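Why Do Your Fingers Go Wrinkly in the Bath?

You hop into the tub with smooth fingers, you play for a while, and when you climb out - whoa! Your fingertips look like raisins. Your toes do too! But your tummy, your elbows and your nose are just as smooth as ever. So what is going on?

For a long time, people thought the answer was easy. Skin soaks up water like a sponge, they said, so it swells up and gets lumpy. It sounds right, doesn't it? But doctors noticed something very strange. When a person had hurt the nerves in a finger, that finger stayed smooth in water, even when all the other fingers wrinkled up. A sponge doesn't need nerves to get soggy! That was a giant clue.

Your body makes the wrinkles on purpose

Nerves are like tiny message wires that run all through your body. When your hands have been in water for a while, your nerves send a message to the little blood vessels in your fingertips. The message says "Squeeze!" The blood vessels get narrower, so there is a bit less stuff filling up the space under your skin. The skin on top is still the same size, so it folds. Ta-da, wrinkles!

And you didn't have to think about it at all. Your body does lots of jobs this way, like making your heart beat and making your mouth water when you smell pancakes.

What are wrinkles good for?

Think about the bottom of a rain boot or the outside of a car tire. They have grooves, and the grooves give water a place to go. Many scientists think finger wrinkles work in a similar way. Water can slip away along the little channels, and your skin can press closer to the thing you are holding. When people were asked to move wet marbles from one box to another, the ones with wrinkly fingers were often faster!

Not every test has come out the same, so scientists are still arguing about it (scientists love to argue - it's how they find things out).

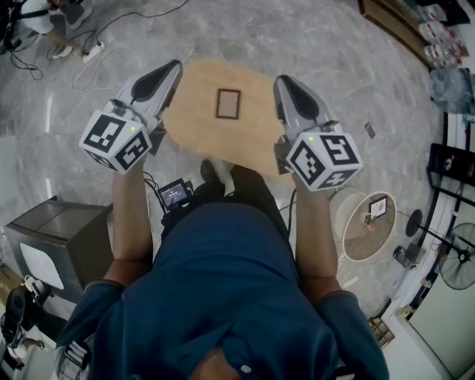
Hands at work at a tabletop.

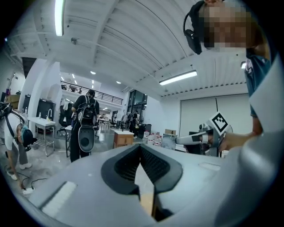 Now, holding on to something is a bigger job than it seems. Your fingertips are covered in tiny ridges, the ones that make your fingerprints, and they are packed with feelers that notice when something starts to slide. Pick up a wet bar of soap and you squeeze harder before you even know it is slipping. Squeeze too hard and - whoops! - off it shoots across the bathroom.

Long, long ago, a better grip may have helped people gather food from streams or walk over wet rocks without falling. That might be why our toes wrinkle too!

Try it yourself

You will need a bowl of warm water (not hot!), a towel, a clock and 12 marbles. Ask a grown-up before you start.

Put the marbles in a second bowl of water. With smooth fingers, move them one at a time into a dry cup and write down how long it takes. Next, soak your hands in the warm water for 18 minutes. A good story helps here! Then move the marbles again. Were you faster? Do it 4 times on different days and see if you get the same answer.

Cold water works more slowly than warm water, so you could test that as well. When you are done, dry your hands and watch your fingertips. Little by little, they go smooth again.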